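Jam jars, lids and a cupboard that would not close

I make jam every August, and every August I run out of room before I run out of fruit. This year it was plums. My neighbor Despina Michailidis has two trees and a bad knee, so I pick for both of us and she gets half the jars. We did the first lot last weekend and I am writing this on 2019-08-04 with the second lot cooling on the counter.

The recipe hasn't changed. I halve the plums, take out the stones, and put the fruit in the wide pan with 700 grams of sugar to each kilo. I let it stand overnight with a plate on top. In the morning it goes on a medium heat until the sugar is gone, then a high one until a spoonful wrinkles on a cold saucer. I don't use pectin with plums. I did once, with a packet from Wemetti, and the jam came out like a rubber ball.

I ended up with 19 jars from the first batch. The jam was the easy part. The lids took me most of an evening.
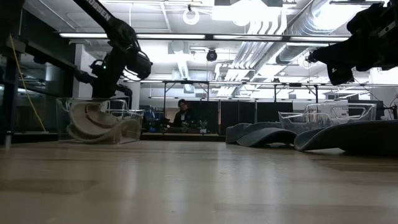

Lids are what I lose track of every year. The jars stack neatly on the cellar shelf, but the lids have always lived in a shopping bag on a nail, all sizes together, some with rust on the inside and a few that belong to jars I broke years ago. I finally tipped the bag out on the floor and sorted it. I threw away anything with a dent or a scratched seal. The rest went into clear plastic bins, the same sort as the one with the beige caps, and I can now see what I have without taking anything down. Wide lids are on the left of the shelf and small ones on the right. I wrote the size on masking tape and stuck it to the front of each bin.

Leszek Kubiak from the hardware store told me to stop reusing the old lids at all and buy new ones each season. He sells Barier lids, so he would say that, but I took a box of 44 and they fit well. I kept the best of the old ones for dry things like beans and rice, where the seal doesn't matter much.

I also cleared the cupboard under the stairs, the one that hadn't closed properly since winter. The problem was a preserving pan of my aunt's pushed in sideways with its handle against the door. It hangs on the wall now. The door closes.
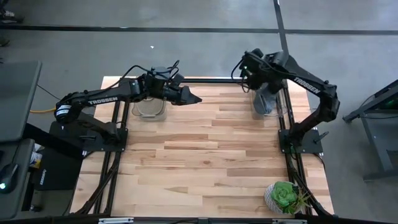 Can you put the hot jam straight into cold jars? I wouldn't, as the glass can crack, so I wash them, warm them in a low oven and fill them while both the jam and the jars are hot.

Next are the pears, which won't be ready for a couple of weeks. Despina wants hers with ginger. I am out of labels and will have to go to Marciniak for more, and they close early on Saturdays.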